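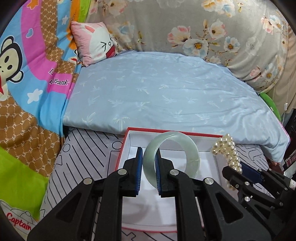 27th June

Started on the jewelry set today, which I have been putting off since January for no better reason than that the block and cup sets were going so nicely. I'm writing this up while it is fresh, and at more length than usual, so whoever picks up the next batch at Tallunholm doesn't have to guess what I was thinking.

The question is still the one from the Cindcombe plan: if the policy learns from hand-held gripper demonstrations made in ordinary homes, with all the patterned bedding and cushions that come with them, does it hold up better on a strange background than one trained on the plain bench? We have 700 bench demonstrations already. The home ones are slower to come by, and I do think we should stop comparing the two piles as if they cost the same to make.

Setup for this task: an open gift box on the bed, with a jade bangle and a pearl bracelet in it. Two grippers, left and right, same fingers and same blue pads as before. The left one takes the bangle by its lower rim with the bangle standing on edge. The right one stays over by the pearls. I went back and forth on whether to allow a grasp higher up on the ring, and settled on the low one for this batch, mostly to keep the starting grasps alike. If you would like to argue for the high grasp, please do, I am only about half convinced myself.

A few things I want to remember.

The bangle is pale and a bit cloudy, and against the white inside of the box I expect the low-contrast trouble we had with the milk glass cups. The red rim ought to give the encoder something to hang on to. I would like to try the same task later in a darker box, keeping everything else the same, before anybody writes a sentence about translucent objects in the draft.

The pearls are the opposite sort of problem. They bunch up and drape however they please, partly over the side wall of the box, so there is no such thing as resetting them to the same start. I have stopped trying. For the log, please write "draped" or "inside" in the start column and leave it at that. My old scheme of 13 start labels was a nice idea on paper and a misery to fill in, and I'm sorry to everyone who did fill it in.

Bedding is a soft base and the box can tilt under a push. Bench runs don't have this at all. I'd count it as part of what we are testing, so no board under the box, please, however tempting it gets.

Also, the Bråten script still trims the opening of each demonstration by gripper width, and that threshold was picked for cups. A closed grip on a thin rim looks to it very much like an empty close. Until I've fixed it, trim these by hand and keep the untrimmed copies in the Zunis folder.

Still to do: the threshold, the darker box, and a fair way of counting hours for home against bench. I'll start with the threshold tomorrow morning.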